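Ask Essam Abou Zeid whether a machine can clear a dinner table yet and he laughs before you get to the question mark. "Clear it? Sometimes! Wipe it properly? Ask me next year."

Abou Zeid runs the home chores project at Isik, a small robotics shop in Sonedbridge, and he's wonderful company if you like hearing about spoons. His team has logged 2,483 tries at ordinary table jobs since April, and 1,937 of them ended the way a person would want.

"Cups are great now," he says. "Cups I would show my mother. A wet napkin is still a terrible thing." 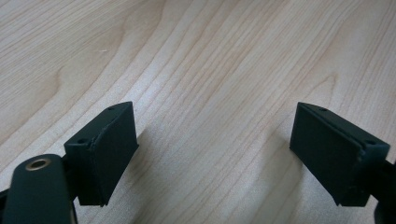

*By Haf Gwynne | Friday, June 14, 2024*

Wood grain gets him going too. Two fingers closing on a fork have to come down very near the table without scraping it, and a pale, streaky top can make the height hard to judge – a crumb even more so. "You and I just feel for it," he says. "We pat the table. I love that we do that."

So what would he trust at home today? Picking up blocks, he says, and putting mugs on a shelf (a low one). Folding shirts, maybe, if you aren't in a hurry and don't care much about collars. The shop floor is further along, and he talks happily about the parts sorting at Zheng, where the bins stay put and no one leaves a sock in them.

Then he's back on napkins. He has two new finger pads to try on Monday, one softer than the other, and he's betting on the soft one.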